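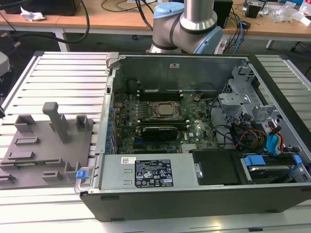

Vol. 4, No. 100

Buying used computers: your questions

Do I need to spend a lot?

Nope! My own desktop came from the Tevville swap in October and it does my email, my taxes and far too many card games. I'd put the money into a chair you like -- you'll be sitting in it longer than you think.

What should I ask the seller?

Ask how old it is, what it was used for, and whether you can see it turned on. I also ask if the password has been taken off, having once driven home with a very nice machine I couldn't get into. If they get cagey about any of it, walk away. There's always another one.

Laptop or desktop?

If it's going to live on one desk, I'd go desktop every time. They're easier to open up and parts are cheap. If you want to type on the couch, well, you've answered your own question.

How do I move my photos over?

Get an outside drive, copy everything onto it, then copy it to the new machine and keep the drive in a drawer. I had 3,903 pictures to move (mostly of the dog) and left it going overnight.
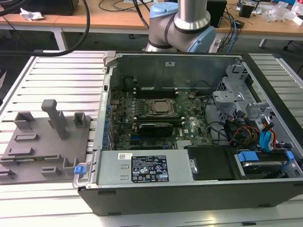
Fung-ping Shek: I'd add one thing to the photo answer. Open a few of the copies before you wipe the old computer. I skipped that and lost a whole summer at Vurnstead.

Ouch. Yes, please do that!

Can I bring my old one to the swap?

Sure, as long as you've cleared your own files off it. Bring the power cord too, and come before 2 p.m. if you want a table near the door.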